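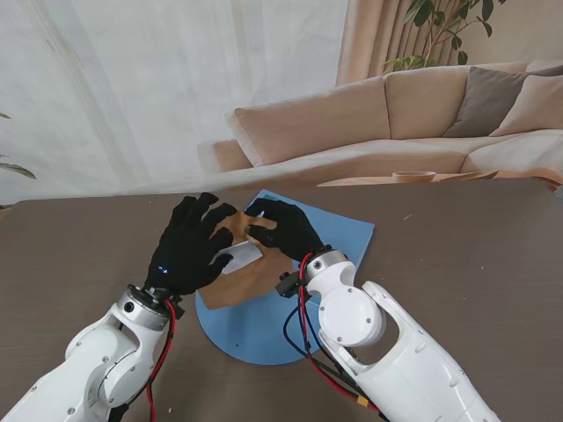 Figure 6.1 Two white robotic arms in black gloves, at a tabletop.

Contents Previous Next Glossary Index

CHAPTER 6
Gloves

From Dressing for Work: An Introduction to Occupational Clothing
Canan Karabulut and Kwabena Amoah

Before you read

Find a glove. Most households own an odd number of them, so this should be easy. Turn it inside out as far as it will go and look at where the seams run, then put it back the way it was and try to pick up a coin. Keep the glove beside you. We will be rude about it later.

6.1 A garment with a hard job

Chapter 5 dealt with aprons, and readers who found aprons restful should prepare for a change of pace. An apron is a flat thing hung on the front of a person. It can be cut by a beginner, it fits nearly everyone badly in the same harmless way, and when it fails, it fails slowly and in public. A glove has to wrap five separate tubes around five separate fingers, no two the same length, one of them set off at an angle and expected to swing across the palm. Then the wearer makes a fist, and everything the pattern cutter knew about the size of a hand stops being true.

A closed hand is longer across the back than an open one. The skin over your knuckles has slack to allow for this, as you can check by pinching it. Woven cloth has very little slack, and leather has only what the animal left in it. A work glove must therefore find the extra length somewhere. It may stretch, as knitted gloves do. It may be cut generously, so that the open hand looks like it borrowed the glove from an uncle. Or it may be built already curled, on the sensible theory that a working hand spends its day half closed anyway. The third method is called pre-curving, and it costs more.

The thumb is worse. Cheap gloves treat it as a finger that wandered off, and sew it on flat at the side. The glove lies beautifully on a shop shelf and fights its owner from then on. A better glove has a set-in thumb, cut as its own piece and joined to the palm through an oval opening, and many have a small diamond of material called a quirk at the base of the fingers. Students tend to remember the quirk long after they have forgotten the rest of this chapter, and we have stopped minding.

6.2 What a glove takes away

Every glove is a trade. It protects the hand from something, and it charges for the service in touch. How much it charges depends on thickness, stiffness, fit, and the surface of the palm, and those four will be with us for the next three sections.

Tülin Erdem ran the finishing room at Skestwood, a furniture works, for long enough to have opinions. When the company issued every finisher the same heavy leather glove, she kept a ledger of who wore theirs and when. By the end it held 1,461 entries, and she let us read it. The gloves were put on when the floor manager came through and taken off for any job that called for feeling the grain. Sanding is mostly feeling the grain. The firm had bought protection for hands that spent the working day outside it.

Her ledger makes a point that runs through this whole book: clothing that interferes with a job will be removed by the person doing the job. It may be tucked in a belt, or left on a sill, or worn on one hand as a sort of diplomatic gesture. Posters do not change this. A thinner glove sometimes does. Skestwood eventually moved its sanders to a light knit with a coated palm, and Erdem's entries became dull to read, to her great satisfaction.

6.3 Why sizing is a mess

Glove sizes are usually taken from the distance around the palm. Finger length is left to fend for itself. Two people with the same palm may differ by a whole joint at the fingertips, and one of them will go through life with empty cloth flapping at the end of each finger, catching in drawers.

Saadet Kaplan, whose family workshop still trades under the plain name Kaplan, keeps up to 820 paper patterns in flat drawers. She regards the words "one size fits all" as a confession. Her method begins with a tracing of the hand, goes on to a second tracing of the hand holding a rod, and ends with a conversation about what the customer does all day. The conversation takes the longest. "People tell you what their job is called," she told us. "You have to wait for them to tell you what they pick up."

Large makers cannot wait, so they compromise. The Stava, a catalog glove we will take apart in Section 6.5, comes in five sizes and suits perhaps three kinds of hand very well. We mean no insult by that – as catalog gloves go, it is good.

6.4 Terms you will need

Fourchette: the narrow strip sewn between two fingers, front to back. It gives the finger its depth.

Trank: the rectangle of leather from which the main body of a glove is cut. Nobody has ever guessed this one correctly in class.

Gauge: in knitted gloves, a measure of how closely the needles sit. Higher gauge means finer knit.

Cuff: the part that covers the wrist and collects sawdust.

To try

Wear your glove for one ordinary hour and write down each time you take it off, along with what you were about to do. Compare lists with a neighbor. Syafiqah Ismail, who taught the first version of this course, collected 50 such lists in one term and found that "scratching nose" came second only to "phone."

Section 6.5 begins with scissors.

Related chapters
Chapter 5: Aprons
Chapter 7: Boots and the Problem of Ankles
Chapter 9: Pockets
Case study: The Plondudeck Rain Jacket

Shares: 50 Comments: 2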